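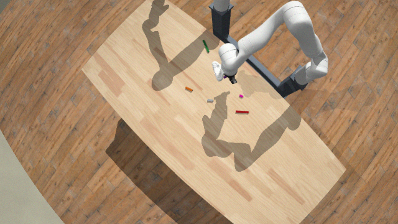
Chapter 7
Planning and Budgeting for Robot Equipment

Learning outcomes

After studying this chapter, the reader should be able to:
set out the costs of a robot work cell under separate headings;
explain the difference between purchase price and cost of ownership;
prepare a written requirement that a supplier can answer;
judge when a simulated layout should be paid for before an order is placed.

7.1 Introduction

The earlier chapters dealt with how robot arms move, how they are controlled and how they are kept safe. The present chapter turns to the question of how they are bought. In most organisations the engineer who will use the equipment does not hold the budget, and the manager who holds the budget has not used the equipment. The plan is the document in which the two must meet, and a large share of disappointing purchases can be traced to a plan that was thin, late or never written.

The chapter is concerned with small table-top installations, in which one or more arms handle light parts on a shared work surface. Installations of this kind are common in training centres, laboratories and light assembly. Their modest size often leads buyers to treat them as ordinary bench equipment. The arm may well be the easiest item to price. The mounting, the gripper, the work surface, the floor beneath it and the time of the staff who will set it up are harder, and they are the items most often left out.

7.2 The opening case: Pathak Training Works

Pathak Training Works offers courses in handling and light assembly to school leavers and to adults returning to work. In January its equipment manager, Ramesh Solanki, was asked to prepare a proposal for a cell in which 2 arms would share one long table. The cell was to be used for sorting exercises with small coloured blocks and bars, and was expected to be in use for 36 weeks of the year.

Two suppliers were invited to quote. Graltent offered a complete cell, with pedestals, grippers, installation and a first year of support in a single sum. Mammont offered the arms alone at a lower price and listed everything else as an option. The finance office, comparing the totals on the front page of each quotation, favoured Mammont. Mr Solanki asked for time to place both offers on the same footing.

When he had done so, the order of the two offers was reversed. The Mammont quotation did not include grippers, pedestals or delivery to an upper floor. It allowed no time for commissioning. Once these were added, together with the cost of closing the workshop during installation, the cheaper arms belonged to the dearer cell.

A further matter came to light at this stage. Neither quotation stated how far apart the arms should stand, or whether both could reach the middle of the table without entering each other's space. Mr Solanki therefore asked for the layout to be built in Pura, the simulation package already licensed by the centre, before either offer was accepted. The model took 22 hours of staff time. It led to a change in the position of one pedestal, which at that point cost nothing beyond the redrawing of a plan.

The proposal was approved on April 19, 2020, with the simulation hours shown as a separate line. The case will be used throughout the chapter.

7.3 Price and cost

The purchase price is the sum paid to the supplier. The cost of ownership is the sum of all spending that follows from the decision to buy, from the first site visit to final disposal. A sound budget shows both.

It is convenient to divide the cost of ownership under five headings.

Equipment. Arms, controllers, grippers, pedestals, tables, guards and cables.

Preparation. Floor work, power supply, lighting, and any layout study or simulation.

Commissioning. Delivery, fixing, first programming, testing and acceptance.

Operation. Staff time, training, energy, software licences and the small parts used up in daily work.

Upkeep and disposal. Inspection, repair, spare parts, insurance and removal.

The headings should be kept even where a figure is nil. A blank line may mean that an item is not needed or that it was forgotten, and the reader of a budget cannot tell which. A nil entry with a short note removes the doubt.

7.4 The written requirement

Before suppliers are approached, the buyer should write down what the equipment must do. The requirement describes the work and leaves the choice of machine open as far as possible. It should state the size and weight of the parts to be handled, the area over which they will be spread, the pace of work, the space available and the skill of the people who will operate the cell.

In the Pathak case the first draft asked for arms "suitable for training use". Neither supplier could price against such a phrase, and each filled the gap with its own assumptions. The second draft gave a heaviest part of 500 grams and a plan of the table with the working area marked. The replies to the second draft could be compared line by line.

Activity 7.1

Obtain a quotation or price list for any item of workshop equipment. Arrange its contents under the five headings in section 7.3. Mark each heading for which the supplier has given no figure, and note whom you would ask in order to complete it.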